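Went to the Novham robot fair on Saturday and took notes on my phone. Posting them here before I lose them. 1/

The singing robots drew the biggest crowd, as always. What I went for was Hotska, the museum guide robot built by a small firm called Kuster. It walks you through a gallery and answers questions. 2/ 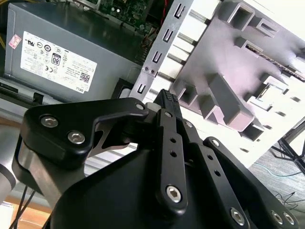 It speaks 17 languages. I tried English and Portuguese. The Portuguese was better than mine. Osvaldo Meireles asked it about a painting in the next room and it told him to wait until we got there. 3/

Top speed is a slow walk. Kids kept running ahead of it. It stops if anyone stands within 3 feet, so with a school group it mostly stands still and talks. 4/
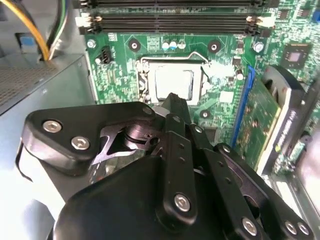 Renting one costs $175 a day, with a 2 day minimum. Silvan Reisinger from Kuster told me most of the bookings so far are from small town museums that can't staff tours on weekdays. 5/

I asked him if guides are losing work over it. He said the museums he deals with had no guides to start with. I'd like to hear that from a museum. 6/
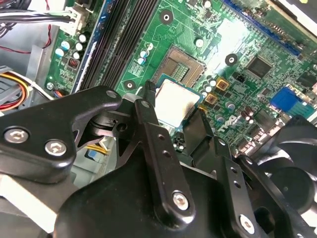

**Marcelino Bermúdez**

The voice needs work. It's fine up close, but from the back of a group I missed half of what it said. Ingeborg Hubmann had the same complaint, and she was standing nearer than I was. 7/

It also can't do stairs. If your museum has an upper floor without an elevator, you get half a tour. 8/

Fikstead gets one in July for the summer season, in the local history rooms. Entry is free on weekday mornings. I'll go and post again after. 9/9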